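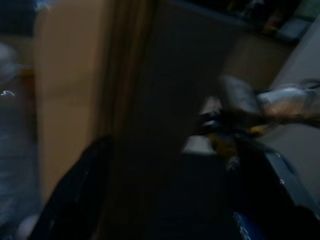
Hultusholm Storage Room – Frequently Asked Questions

Who can use the storage room?
All tenants of Hultusholm with a signed storage form. You can get the form from Chantelle Maluleke at the front desk.

How much does it cost?
The price is 24 dollars for one month. If you pay from January for the full year, the price is 185 dollars.

How do I pack my things?
Please use closed boxes or strong bags. Write your name and apartment number on two sides. We do not accept open bags with food, also when the food is dry.

Can I store furniture?
Yes, small furniture is allowed. Cabinets must be empty and the doors must be closed with tape. Please use paper tape – the other kind takes off the varnish.

What is the weight limit?
One box can have 100 pounds on the floor. On the shelves we ask for lighter boxes only.

I wrapped my mattress in plastic. Is it okay?
It is okay for a short time. For longer than one season we recommend a cotton cover, so the air can pass.

Can I flatten my cardboard and leave it there?
No. Cardboard goes to the paper container in the yard.

When is the room open?
Every day from 7 in the morning until the front desk closes. If you need another hour, write to Torquil Halliday one day before.

What happens with things without a name?
We keep them for 24 days and put a note on the door. After this they are given away.

Last change of this page: May 4, 2022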